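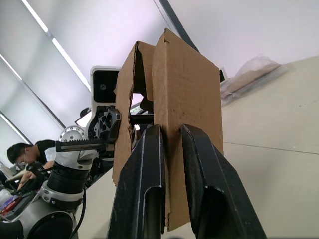
Community > Home & Moving > Packing and Storage > Cardboard

Print this page | E-mail to a friend | 14 shares

Folding thick cardboard without it tearing or going ragged

Posted by Leonie Baumgart, Feb 21, 2018

I have a pile of brown corrugated cardboard left from a bookcase delivery and I want to make corner guards and a few drawer dividers out of it instead of buying them. The trouble is folding. When I bend a piece over the edge of the table it never creases where I want it to. It buckles somewhere else, the flat side gets a dent in the middle, and the edge I tore by hand looks chewed. Small pieces are worse than big ones.

I also tried cutting a little notch at the top to start the fold, and that helped at the notch and nowhere else. I only have scissors and a steel ruler. I'm moving to a smaller place on Bedier Street and have 700 other things to do, so I would like a way that works the first time.

Is there a right direction to fold it? And does a torn edge matter if nobody is going to look at it?

3 comments | Share

Birgit Hagedorn

Yes, there is a direction. Look at the cut edge and you will see the wavy layer between the two flat sheets. The waves make long channels that run one way through the board. A fold that runs along the channels is easy but tends to jump to the nearest channel, so it can end up a little off your line. A fold across the channels fights you more, and that is where the board buckles if you haven't scored it first.

What I do:

Draw the line with a pencil and the ruler. Go over it with something blunt — the back of a butter knife, an empty ballpoint pen, a bone folder if you own one. Press hard enough to crush the inside layer, but don't cut the paper. Two or three passes. Then lay the ruler on the line, hold it down with your whole forearm and lift the free side up toward you. The scored side goes on the inside of the fold.

For a corner guard you want the two sides to stand open like a tent, so don't press the fold flat. Once it has been pressed flat it is limp and won't hold its shape on the furniture.

Torn edges are fine for packing. For drawer dividers I'd trim them, as a ragged edge won't sit level on the drawer bottom. Scissors crush thick board, so borrow a utility knife and make several light cuts.

Jörg Oltmanns

just use tape. I moved twice with taped up scraps and everything arrived ok

Shota Honda

Birgit's way is right. Two things to add.

Leave a gap if it's double-wall board (two wavy layers). It is too thick to fold on a single line, so score two lines side by side, a pencil's width apart, and let the strip between them become the corner. I did the guards for a dining table like this in November and they held up in the truck.

Dents in the middle of a panel don't come out. You can put the dented face toward the furniture with a towel behind it, or keep that piece for filling gaps in boxes. I wouldn't use it for a divider, it will bow as soon as you lean anything on it.

Also keep the board somewhere dry until you need it. Mine was in the basement for a few weeks and got soft, and soft board tears when you score it.

1,069 views | E-mail this page | Print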